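We use cookies to remember your settings and to count visits. By continuing to use this forum you accept our cookie policy. [Accept] [Manage choices]

Pad wear: when do you pull a finger set?

palletjack
We're rewriting the handling rules for our demonstration work and I'd like to hear what other groups do about finger pads. Our task list is mostly household items with lids, doors and drawers. People work with hand-held grippers, and the same finger design goes on the arm later.

The current rule says "replace pads when worn." Everyone reads that differently. One operator swaps at the first fuzzy edge, another keeps going until the rubber comes off in her hand. I want a rule two people would apply the same way.

Draft so far:

1. Look at both pads before each session.
2. Replace if the pad surface is lifting anywhere inside the contact area.
3. Replace if bare finger is showing inside the contact area.
4. Replace at 1000 grasps regardless.
5. Write the swap in the log with the finger set number.

What am I missing?

Drular
Number 4 is going to be the one people argue about, so I'll start. A grasp on a sponge and a grasp on the corner of a wooden box aren't the same grasp. We had a fixed count for a while and threw away a lot of good pads. The ones doing hard edges were finished well before the count came up.

I'd drop it or split it by task type.

palletjack
Split how? I don't want a table that needs its own training session.

Drular
Two types. Soft or smooth objects, go by inspection only. Hard edges and hinged parts, inspection plus a count. Set the count from your own logs. Ours wouldn't mean anything on your pads.

kestrel_bay
I disagree with dropping it for soft objects. A count is the only part of that list that doesn't depend on somebody's eyesight at 4 in the afternoon. Keep it as a ceiling. If you throw away a few good pads, they're cheap compared to redoing a day of demonstrations.

Also, your rules 2 and 3 only talk about the contact area. Who decides what the contact area is? On our fingers people use the tips for one thing and the full face for another. We ended up scribing a line on each finger. Inside the line is contact, outside isn't.

Drular
The line is a good idea. The ceiling I still don't like. If a rule makes people throw away parts that are plainly fine, they stop trusting the rest of the sheet. I've watched that happen with glove changes.

tmorrow
Something else for the list: replace in pairs. We had a mismatched set on for a week, one new pad and one old, and objects kept rotating in the grip. The operators had adjusted to it by hand without noticing, and the arm of course hadn't.

palletjack
Pairs, yes. I'd taken that as understood but it should be written down. Adding it as rule 6.

How are people handling wear outside the contact area? That's the part where my own team can't agree. A frayed border doesn't touch the object in most grasps, but it does get in the way when you work close to a narrow edge, and it shows up in the wrist camera view.

kestrel_bay
We treat it as a note, not a swap. Operator writes "edge wear, left" or whichever side, and carries on. If there's a loose flap, it gets trimmed flush with a blade before the next session, fingers off the tool and in the vise. Never trimmed on the tool.

Drular
Trimming changes how the pad looks to the camera partway through a set of demonstrations. I'd finish the set first and trim after.

kestrel_bay
Unless the flap can catch on something. A flap near a hinge or a clip is a snag risk and I'd stop right there. Finishing a set isn't worth pulling a clip out of somebody's box lid.

tmorrow
Agree with kestrel on that. We stop for snags and note everything else.

palletjack
OK, then here is where my team is stuck. Wooden box with a glazed lid, the task is opening and closing it. This pair is on the hand-held tool: 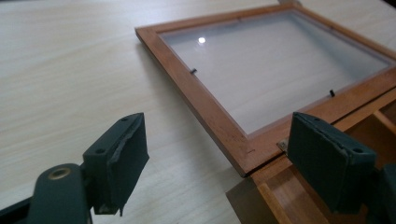

Both pads are frayed along the top. The left one is worse, with a ragged lip peeling at the upper edge and a small flap at the bottom. By my draft you could go either way, depending on where you say the contact area ends. By kestrel's version it's a stop, given the clips on the glass and the hinge so close to where the fingers work. I'm leaning toward the stop.

Noémi Mészáros would write the stop rule around the object and leave the pad out of it. At Wernlow the sheet lists object features that call for clean pad edges: hinges, clips, fabric, anything with a thread or a loose wire. If the object has one of those, any lifted edge means a swap. If it doesn't, a lifted edge outside the line gets a note. The operator has one question to answer about the pad and one about the object, and the object question gets answered once, when the item is added to the task list.

kestrel_bay
That's better than what we have. Marking it on the item record means it isn't decided at the bench.

Drular
I can live with that too. It also does most of what the count was supposed to do for the hard-edge items, so I'd say again, drop the count.

kestrel_bay
And I'd say again, keep it. Pads harden with age and you can't see that from the front.

Drular
Then put a date on them. Age isn't grasps. A pad that sat in a drawer since April has done nothing and is still old.

palletjack
A date is easy enough, we already number the sets. I'll do both for now: fitted date on the log line, and 1000 as a ceiling only for items with a flagged feature. For everything else, inspection. I'll look at it again when there are 30 swaps in the log and we can see which rule triggered them.

Revised draft:

1. Scribe a contact line on every finger before first use.
2. Inspect both pads before each session and after any slip or snag.
3. Lifted or bare inside the line: replace.
4. Flagged item (hinge, clip, fabric, thread, wire) and any lifted edge: replace before continuing.
5. Lifted edge outside the line, item not flagged: note it, finish the set, trim after with the fingers off the tool.
6. Always replace in pairs.
7. Flagged items: 1000 grasps maximum.
8. Log the set number, fitted date, reason for the swap and operator initials.

tmorrow
On 8, give them a short list of reasons to pick from. Free text gets you "worn" every time and then your 30 swaps won't tell you anything. We use lifted, bare, snag, count, other.

Also what happens to the demonstrations recorded before a mid-set swap? Keep or toss?

palletjack
Keep, and put the new finger set number on everything after. I'd only toss the one where the snag happened.

Drular
We toss the one before it too. If the edge was catching, the operator was probably already working around it.

tmorrow
Hard to prove though. I'd flag that one for review and let whoever checks the set decide.

kestrel_bay
Same for us, review. Palletjack, can you post the Bezerra log sheet once the reason codes are on it? I'd like to line ours up with it so we can compare numbers.

palletjack
Will do. It needs a sign-off from our side first, then I'll put it in this thread.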